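Chapter 2
Collecting Examples

A learning system can only repeat what it has been shown. Before we speak of training, we must therefore speak of the work which comes first, and which takes most of the hours in every project. 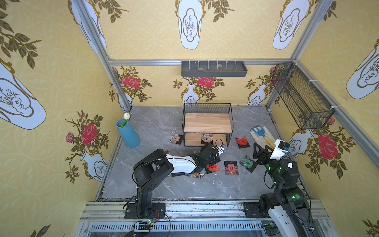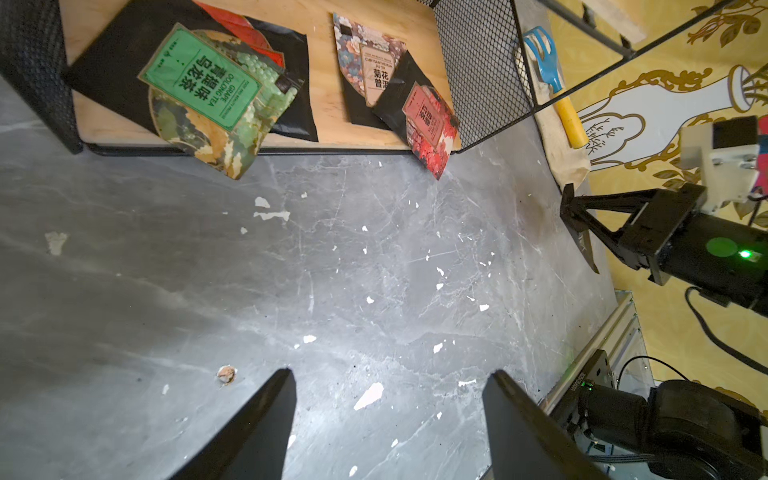
In the Lengyel project, one task was recorded 2,000 times. Of these, 99 examples were later removed, mostly for small hesitations of the operator. Ildikó Vincze, who led the recording, asked each operator to rest after 20 examples. A tired hand teaches tired movements.

In this chapter we consider how to choose a task, how to vary the objects, and when an example should be thrown away.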